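Kunell Home Arm, six weeks in
Review by Sofia Alexiou
Jan 28, 2022

Kunell sells this arm as a helper for "the small jobs you keep putting off." I run a furniture repair shop with two benches, and small jobs are most of what I do, so I paid for the 12-week rental in November and set it to work. I'm past the midpoint now and I still put the small jobs off.

The hardware is decent. The gripper plate is solid, and the screws at its upper corners are ordinary hex socket, so I can get at them with a key I own. The Nistix software is another matter. It wants a fresh calibration any time you shift the arm, and its manual is 400 pages, most of them warnings.

My main test was chairs. Painted legs, black foot caps, the kind of light seat every kitchen has. A person picks one up, turns it over, presses on a cap and puts it down without thinking. For the arm I had to lay out the approach, the height and the angle of each leg, and then do it all over when the next chair came in a little wider.

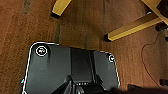

Cables are worse. Anything thin and bendy lying on a work surface is a hazard as far as I'm concerned, and I would like a machine that clears it before doing anything else. Kunell's "tidy" mode managed one cord in 18 tries, and I'd bunched that one up beforehand.

It can hold a part still while glue sets. It will also repeat a single motion on identical pieces all afternoon, and the people at Zoltonwood, who turn out 800 of the same stool leg at a time, seem happy with theirs. My customers bring in one of everything.

As for housework, I tried it at home for a weekend. Laundry, no. Dishes, only the plastic ones, and slowly enough that I washed the rest while it made up its mind.

I also borrowed the older Kontogiannis arm for comparison. It's louder and the grip is weaker, but setup took half the time. If you must rent one, start there. Two stars for the Kunell, and mine goes back when the term is up.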